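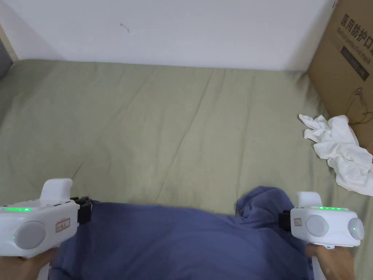

Figure 3. Blue fabric heaped on a made-up bed, with white cloth and a mask carton by the wall.

4.2 The bed as a sorting surface

I went into this study thinking I'd be writing about wardrobes. Silly me! Almost everyone we visited in Pirville and Tlapale did their laundry sorting on the bed, and quite a few looked puzzled when I asked where else they'd do it. It's the biggest flat thing most people own, it's at a handy height if you kneel at the foot of it, and (as Faith Were kept pointing out while we were coding the diaries) you can't go to sleep until it's cleared, so the job gets finished.

What interested me more was how the piles settle. In the room in Figure 3 the blue fabric lies towards the middle of the bed, out in the open, while the white cloth is bunched up further back near the box. I'd call the first a working pile and the second a parked one, though I'm going purely on position there and Valentin Thaler, my co-author, would rather we used "near" and "far" and left it at that. We argued about this for most of February. 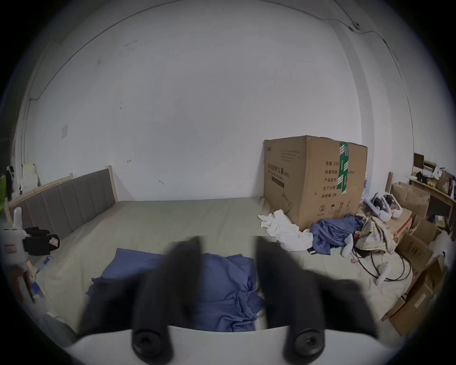
Photo: Arkumdale Household Study

Boxes turned up on beds far more than I'd expected, too. The carton here is a big one, printed for medical protective masks (the label gives a quantity of 240), and it sits right up against the wall with the clothes spread out in front of it. White cloth, a heap of blue clothing, a checked bundle in beige and brown, something like a white sock: they make a loose line running off to the right, and then the clothes give way to headsets and a tangle of black cable. I love that bit. Our Nerko diary sheets had separate columns for "clothing" and "equipment", and rooms like this one made a nonsense of them, so we merged the two before going through the nearly 2,000 entries again.

Folding order is harder to get at from stills, and I come back to it in 4.3 with the diaries.

Last updated: February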